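Equipment planning for mobile manipulators

Equipment planning for mobile manipulators is the work of choosing, costing and scheduling the purchase of a wheeled robot with one or more arms, together with the items needed to run it. It is usually done by a laboratory, a care provider or a small company before an order is placed. The subject overlaps with general capital budgeting but has some features of its own, mainly because the arm, the base, the gripper and the sensors are often sold by different suppliers.

Scope of a plan

A plan normally begins with a task list. Household tasks such as moving dishes, handling utensils and clearing a counter call for a modest payload, a long reach and a gripper that can close on thin rims and handles. Warehouse tasks put more weight on payload and battery life. Buyers who skip the task list tend to order by payload alone and may end up with an arm that can lift far more than it will ever be given.

The site is listed next. Doorway widths, counter heights, floor surfaces and charging points are measured and entered beside the published dimensions of the base. Polished wood floors and loose rugs are noted separately, as wheel material can be specified at the time of order with most bases.

Cost categories

Costs are commonly divided into the arm and base, end effectors, sensing and computing, site preparation, and running costs. In the planning method published by Imogen Pickering for the Randurthorpe assisted living project, the arm and base together are held to 60 percent of the total budget. A further 20 percent is kept for grippers and sensing, and the remainder covers installation, training and spare parts. Other planners use different splits, and the Randurthorpe figures were drawn up for a single-arm machine in a domestic building.

Grippers are often underbudgeted. A simple parallel gripper is cheaper and easier to repair, while a gripper with articulated fingers can take hold of a wider range of shapes. Kitchen work includes bowls, pans and long-handled tools, and a plan may allow for two types, with a quick-change plate between them. Brackets, cable guides and mounting hardware are listed as separate lines.
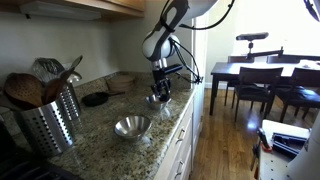

A robotic arm holding a small stainless steel bowl over a granite countertop.

Test objects are a minor cost but should appear in the plan. Ordinary kitchenware is generally preferred to purpose-made samples. Shiny metal is included early, as reflections can affect depth sensing, and wooden and dark items are added for contrast. Duplicates are bought of anything that may be dented or chipped.

Purchase, lease and shared use

Outright purchase suits organizations that expect to run the machine for several years. Leasing spreads the cost and may include service visits, although the gripper is sometimes left out of the agreement. Shared use between sites lowers the price per user but adds transport and insurance – both of which are easy to leave off a first draft.

The Randurthorpe plan compared quotations from two suppliers, Flanine and Koretti. Flanine offered the arm and base as one unit under a single warranty. Koretti quoted a lower price with the base supplied separately, leaving the buyer to pay for integration. The plan recommended the Flanine offer, with a 6-month lease before any decision to buy.

Scheduling

Delivery times for arms and bases rarely match. Planners therefore work back from the date of first use and order the slowest item first. Site work such as extra outlets, network points and sensor stands is placed ahead of delivery, and staff training is booked for the weeks after it. The Randurthorpe schedule, dated 21 May 2025, set site work for June.

Hosseinzadeh sheet

The Hosseinzadeh sheet is a one-page form used to compare quotations. Each row is a task and each column a supplier, with a cell left blank where the supplier has given no evidence that the task can be done. Prices are entered only after the task rows have been filled in.

See also

Capital budgeting
End effector
Mobile manipulator
Service robot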